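Chapter 5
The Office as a Made Thing

In this chapter you will
look closely at everyday office furniture and name its parts
learn how storage is planned around the things it has to hold
find out why so much of a chair's engineering sits where you never look
begin your own furniture survey

Think about the last room you worked in. Could you draw the handle of the cupboard? Could you say how the armrest of your chair was joined to the rest of it? Most people can't, even after years in the same seat, and I find that wonderful. It means there is a whole set of design decisions within arm's reach, waiting for you to go and find them!

Ghada Dabbas, who fitted out offices for Zuvus before she started teaching, gives her new students one task on their first morning. They get down on the carpet. They open every door they are allowed to open, look under every seat, and write down each hinge, lock, bolt and clip they find. The lists come back messy and full of question marks, and the question marks are the best part (what is that little catch for? why does this door swing left?). We will be asking the same kinds of questions all the way through this chapter.

Start with storage. A low cabinet looks like the simplest object in an office, just a box with doors. But somebody had to choose how high the shelf would sit, and whether the space above it should suit a standing binder or only a flat box. Somebody had to decide which way each door would open and how much floor a person would need in front of it. Add a lock and you need a place for the bolt to go. Add a second door and the two edges have to meet neatly, year after year, while people bump them with their knees.

Then there is seating. From above, a chair is mostly a shape and a color. Turn your attention to the underside and it becomes a machine for holding up a body: a shell, brackets, plates, bolts, and the posts that carry the arms. Fabric has to be held at its edges somehow, and the way a maker does this tells you a great deal about how the chair was put together and how it might be taken apart for repair.

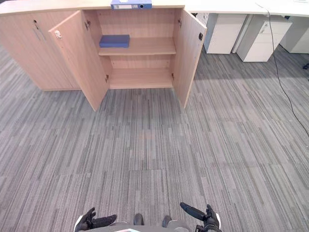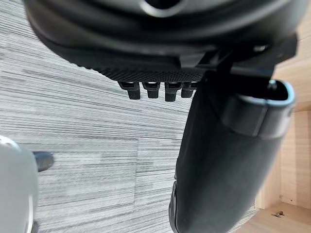

Figure 5.1 Office furniture on gray striped carpet. First picture: a low cabinet with its middle doors open, showing the single shelf. Second picture: the underside of a black chair, with mesh, clips and an armrest.

Keep Figure 5.1 in mind as you read Section 5.2, where we take the cabinet first. Notice that its shelf makes two bays, and ask yourself what you would put in each. The chair comes back in Section 5.4, when we get to fastenings.

Furniture is also a matter of numbers. In our case study, the Amrani building, Noura Tarawneh and her team listed 2,996 separate pieces before a single new item was ordered. It was slow work and she loved it. By April she could tell two very similar drawer units apart by their runners alone, and you will meet her survey sheets in Section 5.5.

Before you read on
Choose a cabinet and a chair that you use often. Spend up to five minutes with each. Make a quick sketch, label every part you can name, and put a question mark beside the ones you can't. Bring both sketches with you to Section 5.1.

Key words
bay, bracket, carcass, hinge, mesh, pedestal, shell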